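2019年7月27日

Siklow 双臂台今天把一个纸箱打穿了。箱子是空的,人没事,右臂的腕部护罩裂了一道口子,已经拍照贴在维修单上。Sidra Talpur 的袖口也算受损,下面单独记。

先记现象,趁大家的版本还没互相污染。

上午跑的是收纳任务的轨迹回放,数据取自 Urquijo 那套房子里手持夹爪录的那批。任务本身不复杂:右手从地上夹起东西,送到箱口上方,左手扶住箱沿,右手松开,左手再撤。回放先空跑,低速,一切体面。然后升到原速,前面几段也还过得去,到后面某一段,左臂的手还没到位,右臂已经下去了。箱子没人扶,被右臂的指尖推着往后滑,顶到台面挡条,接着左臂才姗姗来迟,照着它记忆里箱沿的位置捅了进去。纸板很配合。

从旁边看,两条臂像是在演同一出戏,只是左边那位拿的是上一场的时刻表。

## 急停

这一条放在前面写,它比纸箱要紧。

Sidra 拍急停拍得很快,两条臂也立刻停了。问题在夹爪:急停切的是臂的动力,夹爪走另一路电源,停在什么力上就保持在什么力上。当初这么接是有道理的,怕一断电就把手里的东西摔下来,评审时大家都点了头,包括我。结果就是左爪停下时夹着一片纸板,Sidra 伸手去抽纸板,爪子的保持逻辑感到物体变薄,尽职尽责地往里收,把她的袖口一起收了进去。

她说了一句我不打算记进本子的话。我去后台发了松爪指令,松开了。没有伤到皮肤,她自己检查过,我又请她检查了一遍。

几点事实:

- 急停按下后,夹爪仍处于力保持状态,并且会主动补偿。面板上没有任何灯告诉你这件事。
- 松爪指令只能从控制电脑发。电脑在台子另一头。如果当时只有她一个人,她得拖着纸板和一条机械臂去够键盘。
- 操作单上写着“急停后确认设备静止再进入工作区”。设备确实静止了。这句话写得滴水不漏,也没什么用。

已经办的:夹爪的补偿在急停信号有效时强制关闭,保持最后位置,不再往里走。下午改完并用泡沫条试过,抽走泡沫,爪子不追。

没办的:台边要装一个硬线的松爪按钮,两侧各一个。料还没领。装好之前双臂台不许单人开机,告示我已经写了贴在台架上,字很大,语气很差。

## 查原因

一开始怀疑的是臂。这是习惯,谁打坏东西就先怀疑谁。把左臂的关节跟踪误差调出来看,干净得让人惭愧,指令什么时候来,它什么时候到。再怀疑网络,抓了包,也没有堵。于是只好怀疑数据,而数据是我们自己录的。

把那一段的左右手轨迹画在同一条时间轴上,左手整体晚 832 毫秒。整段都晚,从第一帧到最后一帧,晚得非常稳定,没有漂移。稳定就好办,随机的延迟才让人睡不着。

录的时候是不可能晚这么多的。人在房间里一手一只夹爪,左手扶没扶住箱子,自己最清楚,箱子倒了会骂。所以动作是对的,错的是给动作盖的时间戳。
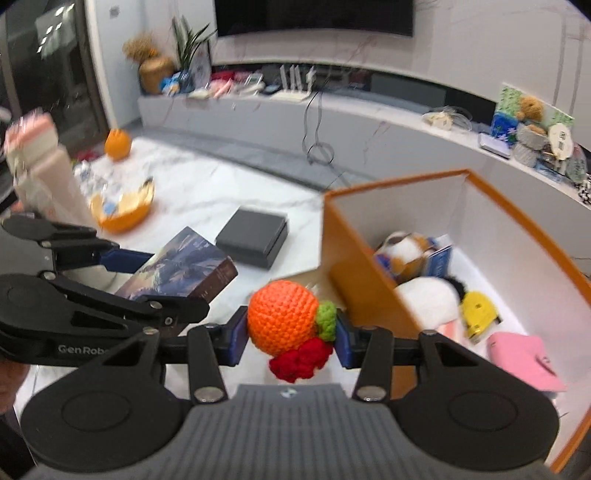 翻录制日志翻到了吃饭以后。两只夹爪的数据各走各的,都向 Brulberg 同步盒要时间,Oteton 录制程序在开录时给每一路算一个偏移,之后就一直用这个数。设计上,任何一路断线重连,偏移都应该重算。日志里,左路在那一段开录之前断过一次,很短,大概是线头松了,然后自己连上了,程序打了一行“已恢复”,绿色的。

它恢复的是连接,顺便也恢复了缓存里的旧偏移。那个旧偏移属于同步盒上一次上电之前的钟。我查了代码,缓存是五月份加的,提交说明写的是“加快重连速度,改善采集体验”。提交人是我。体验确实改善了,重连快得没有一个人注意到它断过。

为了确认,拿桌上的夹爪复现:正常开录,拔左路的线,给同步盒断电再上电,把线插回去。界面全绿。录一段左右手互敲指尖的动作,回放出来,左手晚,晚多少取决于同步盒重启花了多久。换右手拔,右手晚。程序对两只手一视同仁,这点值得表扬。

再试只拔线、不动同步盒:没有偏差,旧偏移仍然有效。这解释了为什么这个毛病能藏到今天,必须两件事凑到一起。在 Urquijo 那边,同步盒和一台加湿器共用一个插排,插排带开关,开关的位置正好在脚边。我不做进一步推测。

## 为什么没有被拦下来

这一节 Sidra 要求写,她说得对。

质检脚本会检查丢帧、检查时间戳是否单调、检查两路时长是否一致。左路整体平移之后,帧不丢,单调,时长也一样,三项全过。脚本从来没有问过两只手是不是在同一个世界里。

人工抽查看的是单路画面。单看左手,动作自然流畅;单看右手,也自然流畅。两边并排放着看才别扭,而并排播放的工具上个月坏了以后一直没人修,理由是“反正单路也能看”。

低速空跑也没有暴露。降速时回放器会在每个夹取点等两臂都到位再走,原速模式不等。所以低速检查通过这件事,对原速来说几乎不说明问题,可我们一直拿它当通行证。早上签字放行的那一栏是我的名字,笔迹还挺潇洒。

## 受影响的数据

拿日志里的重连记录和同步盒的上电记录对了一遍,凡是同步盒上电之后、偏移没有重算的,都标出来。一共 8 段,全在 Urquijo 那批里,文件已经移到隔离目录,没有删。

能不能救,我和 Sidra 意见不一。我的意见是平移回去就行,偏差是常数,同步盒的上电时刻又有记录,算得出来。她的意见是,算得出来和算对了是两回事,而且上一个声称“算得出来”的人写了那个缓存。目前按她的办:先不进训练集。其中有 2 段里恰好有左右手交接物品的动作,接触的瞬间两路指尖的位置应当重合,可以拿来独立验证。验证过了再谈其余的。没有交接动作的那几段,我想过用画面里另一只手出现的时刻去对,手动对了一小截,眼睛先投降了,留给脚本。

重录也不是不行,麻烦在于那套房子的东西已经归位过好几轮,地上摆放的样子恢复不了。录收纳任务有个讨厌的地方,每录好一遍,场地就被你自己收拾干净了,得再弄乱一次,而故意弄乱的房间看起来总像是故意弄乱的。

## 改动

缓存已经删掉。重连后一律重算偏移,重算没完成之前界面显示黄色,不许开录。重连因此变慢了,站在那里等的时候会有点傻,请各位忍着。

同步盒每次上电生成一个新的会话号,跟着时间一起发。录制程序发现会话号变了,当前这一段直接作废,提示音用最难听的那个。Sidra 选的,我听了一遍,同意它难听。

每段开头加一个对拍动作:左右夹爪指尖互碰一下,再分开。质检脚本找两路位置最接近的时刻,对不上就拦。老办法,拍电影的早就会,我们绕了一圈才走到场记板跟前。注意别用力敲,指垫是软的,敲重了会弹,接触时刻反而糊。

回放器的原速模式也加上到位等待,超时就停,不再硬走。有人会抱怨这样不像“真正的”原速。请抱怨的人来赔护罩。

## 还挂着的

- 硬线松爪按钮,见上。没装之前别动那张告示。
- 右腕护罩:库里没有现货。裂口暂时用胶带,胶带只防灰,这条臂在换护罩前只跑低速。
- 并排播放工具:我修。写在这里是为了让自己赖不掉。
- Urquijo 的同步盒换到单独的插座,插头用扎带固定。加湿器爱插哪儿插哪儿。
- 左路的线为什么会松还没查。复现时是我用手拔的,不能算查过。接头带回来放在我桌上的袋子里,针脚看着没歪,明天接上示波器晃一晃再说。
- 操作单那句“确认设备静止”,Sidra 改成了“确认夹爪已松开或已断电,手不要伸进指间”。打印好的旧版还夹在台架边上,看到的人顺手撕掉。

补一条:收工前用改过的程序又跑了一遍复现,拔线、同步盒断电、插回去,界面变黄,开录按钮按不动,提示音响了。隔壁过来问是不是火警。

提示音改小了一点。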